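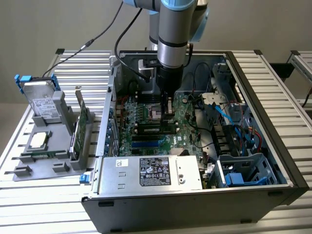
Desktop tower on its side with the side panel off.

I have kept the same desktop computer going since I moved to Faddale, and in October I finally added up what it has cost me. I keep receipts in a shoebox, so it only took an evening.

The machine was 439 pounds new. Since then I have spent 133 pounds on it, mostly on a bigger drive and a second-hand graphics card. The power supply went once, on a bank holiday of course, and I was without it for 4 days until the shop on Wirner Road opened again.

A new one that does what I need would be close to 1000 pounds. I write letters, do the accounts for my allotment and edit photos of the garden. None of that has got any harder for a computer to do.

What does wear me down is the software. The photo program I paid for now wants a monthly fee, and the old version won't open files from my newer camera. I have moved to a free one. The menus are in odd places and I still can't find the straighten tool without looking it up.

The fan has started to hum in the evenings, so that will be next. I have seen one for a few pounds and will order it after payday. The old keyboard is staying, although the letter E has nearly worn off.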